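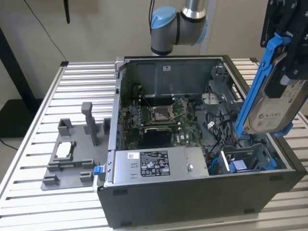 Drive carrier held over the cage, Dell tower on its side, fixture at left.

To: cell-maintenance list
Subject: Re: Re: drive insertion, proposed new setup routine

Atif Mohmand wrote on Wednesday:

> We had 8 failed insertions in the last batch of 500 on the
> Dimico cell. I think the fingers are wearing and the grip point
> has drifted. I'd like to order the Tetex pads, re-teach the
> whole approach, and go to a full recalibration every morning
> before first run. Clurko say their routine does it unattended.
> Any objections before I put the order in?

Yes, a few.

I don't believe the fingers are wearing. Pads wear slowly, and your log shows six of the 8 after lunch on the same day. Did anyone put a straightedge on the case that afternoon? The tower is lying on slotted rails, and if it gets nudged a couple of millimeters when someone swaps it, the arm will still go exactly where it was taught. Re-teaching would hide that for a day and then you'd be back here.

Look at how the carrier is held, too. It's tilted, with the long handle pointing down toward the cage. If that's the taught pose, fine, but then the tilt needs to be written down somewhere, and it isn't in the setup sheet I have. Mine stops at "approach from right." Is there a newer one?

As for the daily recalibration: at Ghumman we ran one every morning for months. All it did was move the offsets back and forth by less than we could measure. When the real fault came up (a loose bolt under the fixture plate) the routine calibrated right around it. I have yet to see numbers from Clurko that aren't from their own demo cell.

What I'd do first, in this order:

Check the fixture bolts and mark their heads with paint pen.
Put two hard stops on the rails so the case can only sit one way.
Run 50 insertions with the old pads and log the case position each time.

If it still misses, order the pads and I'll shut up about it. They're 795 a set last I looked, so I'd want to see that log before we buy any.

Also, who has the torque driver? It's not in the drawer.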